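She answered the door with flour on both elbows and a timer clipped to her collar, and before I had my shoes off she was handing me a piece of toast.

"Eat that and then tell me what you taste," she said. "Don't be polite about it."

It was rye, dark and a bit sour, with caraway and something almost like malt. I said so. She grinned so hard I thought she might hug me.

I had come to talk to the baker behind Aramia, the home bakery that has been feeding half of our side of town (me included, most weekends). She bakes out of an ordinary house, sells from her porch, and has a list of regulars who plan their mornings around her. She asked me not to use her name - "the bread has a name, that's plenty" - so I won't.

Starting with one bad loaf

She started nine years ago, with a packet of yeast and a recipe off the back of a flour bag. The first loaf was terrible. "You could have held a barn door open with it," she said. "But the smell! The whole house smelled like somebody's grandmother lived there. I made another one that same night."

For a long time it was one loaf every weekend, then two, then loaves for the neighbors. Then a friend gave her a jar of rye starter and everything changed. She named the starter Wusetti, a nonsense word from a game she played as a kid, and she talks about it the way other people talk about a dog. It likes the shelf over the radiator. It gets sluggish in October, when the house cools off and the heat hasn't come on yet.

"People get scared of starter," she said. "They think they'll kill it. I once left mine in the back of the fridge for 4 months, and it came back in a couple of days. You feed it, you wait, you feed it again. It wants to live!"

The flour question

I asked what makes the biggest difference for somebody baking at home, expecting her to say a better oven or a heavy pot. She went straight to flour. Hers comes from Yammine, a small mill a couple of hours north, and she drives up herself because she likes to stick her hand in the sack before she pays for it.

"Fresh rye smells like grass and honey," she said. "Old rye smells like the inside of a cupboard. Once you know that, you can't go back."

Last year she sold 2,000 loaves, a number she wrote on the wall calendar and circled twice. She still shapes every one by hand, and she still gets nervous when she cuts into the first of the batch. The seeded one, which she calls Podent, gave her the most trouble. She soaked the seeds too long, then not long enough, and for a while the middle came out gummy no matter what she did. Letting it rest a full day before slicing fixed it, and now it's the one that sells out first.
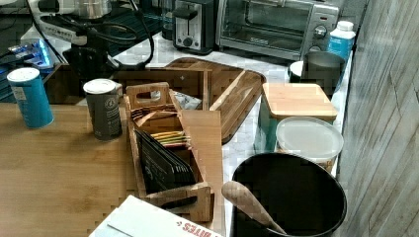
Day-old bread, and what to do with it

She is just as excited about old bread as new. Rye on the second day is better than on the first, she says, and on the third day it should be toasted, twice if you like it really crisp. After that she cubes it for soup, or dries it and grinds it up and puts it back into the next dough.

"That's the best trick I know," she said. "A handful of old bread in the new bread. It gets darker and sweeter, and it keeps longer too."

I asked if she ever gets tired of it all. She thought for a second, looked over at the bowl rising under its towel, and said she gets tired of washing the bowls. Then her timer went off and she was gone, and I helped myself to another slice.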